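April, 6:40 in the morning

Slept badly, up before the alarm. Humidity in the back room was high again, so the first job was to move the drying rack to the front window and run the fan on low. The cotton shirts were done. The brown things with the ribbed band were not, or at least the band was not, and the band is where the trouble always is. The flat parts of a garment dry hours ahead of the gathered parts.

Started a proper laundry log today, after three weeks of meaning to. Columns are load, program, spin speed, hang time and remarks. The old Celico spins at 1000 on the cotton setting and I have been using that for everything out of laziness. Load one (towels, two pillowcases) went at 1000 and came out fine. Load two was anything with elastic in it, and I dropped the spin to the next setting down. It took longer on the rack, and the waistbands came out less twisted. One trial proves nothing. I will repeat it with the next two loads before I change the card taped to the machine.

Detergent: finished the Grimine powder and opened the Pameck liquid. The dosing cap on the Pameck has lines so faint I had to hold it up to the bulb. Went over them with a laundry pen. 6 loads on the first bottle would be a poor result for the price, so I am writing the start on the label and will see.

9:15. Delia Buzatu came up to return the steam iron. She had descaled it, which I did not ask for and am grateful for. She wanted to know why I fold on the bed when there is a table in the kitchen. The table is 835 mm wide. A double fitted sheet does not fit on it in any orientation, and neither does a shirt with both sleeves out if the bread board is where it usually is. The bed gives me the full width and I can reach most of it without walking around. The drawback is height. After an hour my lower back complains, and I end up kneeling on the rug for the small items. Delia suggested blocks under the bed legs. I measured and there are 300 mm between the bottom rail and the floor, so blocks would put the mattress at a silly level for sleeping. Rejected.

She stayed for coffee and watched me do the pillowcases. She folds hers in thirds the long way first. I do halves, then thirds. Hers stand up better in a drawer. I redid mine.

Late morning went on the pieces with gathered bands. I have never had a settled method for these and today I tried to get to one. If you fold across the ribbing it springs back and the whole pile leans. If you roll the band on its own, it holds for a minute and then opens. What worked best:

Lay the garment face down and smooth the flat panel outward with the side of the hand. Leave the band alone at this stage.

Bring the far side over so that the two lengths of gathering lie next to each other. Stacked on top of each other they make a lump twice as thick.

Press the bunched part down with the palm. Do not pull it straight. Pulled ribbing goes back to its own length and takes the panel with it.

Fold the flat part over the top last, and put the piece in the drawer with the fold up.

The dark brown one took four attempts. The knit is slightly fuzzy and grips itself, so every correction drags something else along. I also found that the band has a good deal more pull in it than the gray pair bought at the same time from Gatchalian. The gray pair has been through the hot program more often. I have entered that under remarks.

1:30. Lunch, eggs. Noel Tagle phoned about the shelf brackets and I forgot to ask him about the loose hinge on the wardrobe. Wrote it on the back of the envelope by the telephone. The left door drops when it is opened past a right angle, and I have started holding it up with my knee while I put things away, which is going to end with a door on my foot.

Drawers in the afternoon. Top drawer is socks and small things, second is anything with elastic, third is shirts. Previously the second drawer was mixed, and the heavy knits flattened everything underneath. I cut two dividers out of the lid of a shoebox. They are too short by a finger's width and tip over when the drawer closes hard. Will do them again in thicker card - the back of a calendar might be right.

Threw out one undershirt and kept one I should have thrown out.

5:50. Rack empty, fan off. The blue sheet with the roses is still on the bed and due for a change, but it makes a decent folding surface: darks show up against it, and I lose fewer socks than I do on the brown blanket. I will leave it for tonight and strip it with the next load of cottons.

To do: hinge, card for dividers, second trial at the lower spin, return Delia's cake tin.

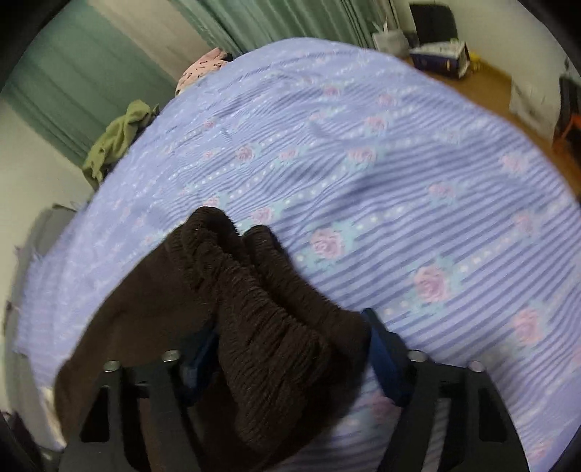
The dark brown one, ribbed band and folds, on the rose sheet.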